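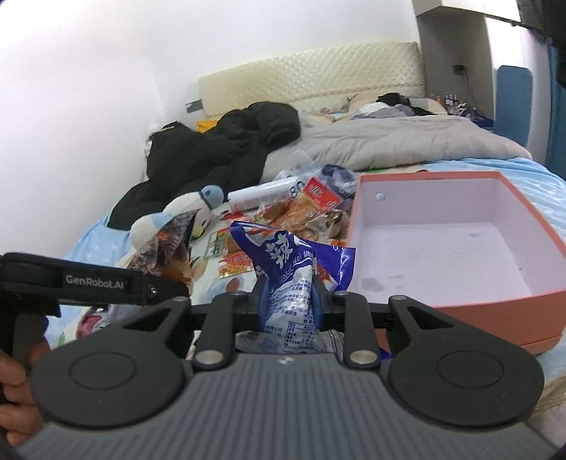

**Week 5: Pack sizes, shelf prices and why the math at the store is so annoying**

Okay, so these are the notes from Friday, cleaned up a bit. I talked faster than I meant to in the second half, and a couple of you asked me to write out the unit price stuff properly, so that's the longest part. Bring the handout back next week, we'll use the table again.

## Where we left off

Last time we looked at how a product gets its first price. The cost of making it is in there somewhere, but what the shop already sells next to it matters a lot more than people expect. If every bag on the shelf is under two dollars, your bag is going to be under two dollars, or you'll need a very good story.

Jerome Dumlao's reading (the one on small grocers) calls this "the neighbor price." I like the term, so I'm going to keep using it. It means the price of whatever a shopper can see without moving their feet.

## Pack size is a price

This is the one idea I'd like you to take home this week. When a maker changes how much is in the pack, they've changed the price, even if the sticker stays put.

Take Cullar crackers, our made-to-order class brand. Say the box holds 80 crackers and costs $4.00. That's 5 cents a cracker. Now the maker puts 14 fewer in the box and leaves the sticker alone. You're paying $4.00 for 66 crackers, and that comes to just over 6 cents each. Most shoppers would grumble if the box went up to $4.85. Far fewer notice the missing crackers, and the price rise is almost the same!

| Cullar box | Crackers | Sticker | Price per cracker |
|---|---|---|---|
| Old | 80 | $4.00 | 5.0 cents |
| New | 66 | $4.00 | 6.1 cents |
| Old, price raised | 80 | $4.85 | 6.1 cents |

Somebody in the back row asked if this is legal. Generally yes, as long as the label tells the truth about what's inside. Whether it's nice is another matter, and we'll get to that in week 9 when we do trust and repeat buying.

## Ways a pack can shrink

I put these on the board in no special order:

- the same box with less in it (the plain version)
- a box that keeps its front but loses depth, so it looks identical on the shelf
- a bottle with a dent pushed up into the bottom
- a multipack that drops from six to five
- a "new recipe" that arrives in a new size at the same time, so you can't easily compare

The second one is my favorite, in a grim sort of way. We judge a box by its face. Go look at the cereal in your own kitchen and turn it sideways.

Air in bags came up too, and I want to be fair here. Some of that space protects the food when the bags get stacked and shipped, and contents settle on the way. So a half-full bag isn't proof of anything by itself. Read the weight and compare that.

## Unit prices, slowly this time

The unit price is the sticker price divided by the amount. That's the whole formula. The trouble is that "the amount" can be ounces on one tag, pounds on the next, and "each" on the one after that.

Try this one. Musidis sells laundry powder in two sizes:

- Small: 40 ounces for $6.00
- Large: 5 pounds for $12.80

First get them into the same unit. There are 16 ounces in a pound, so the large box is 80 ounces. Then divide:

- Small: $6.00 / 40 = 15 cents an ounce
- Large: $12.80 / 80 = 16 cents an ounce

The large one costs more per ounce. Lots of you guessed the other way, and so did I the first time I ran this exercise - we're all trained to think big means cheap. It often does! But you have to check, and stores know that most people don't.

Conall Duggan made a good point in the discussion that the cheaper unit price still isn't the better buy if half of it goes stale. If you live alone and buy the giant tub of yogurt, your real unit price is the sticker divided by what you *eat*. I'm adding that to the slides, thank you Conall.

## A quick word on "per serving"

Be careful with it. The serving size on a label is there for nutrition facts, and two foods you're comparing may not use the same one. I've marked down papers before for mixing servings and ounces in the same column, and I'll do it again (sorry).

## For next week

1. Pick one item you buy all the time. Find three sizes or brands of it in the same store.
2. Write down the sticker price, the amount and the unit on the tag. Photos of the tags are fine.
3. Work out the unit price yourself, in one unit for all three, and see if it matches the tag. If it doesn't, I really want to hear about it.
4. In a short paragraph, tell me which one you'd buy and what else went into the choice besides price.

Roughly a page is plenty. Please don't all do coffee, I read a whole stack of coffee last spring.

The reading is the second half of the Dumlao chapter, from the heading on store brands to the end. You can skip the appendix. Office hours are at the usual time, same room, and the door sticks so give it a push.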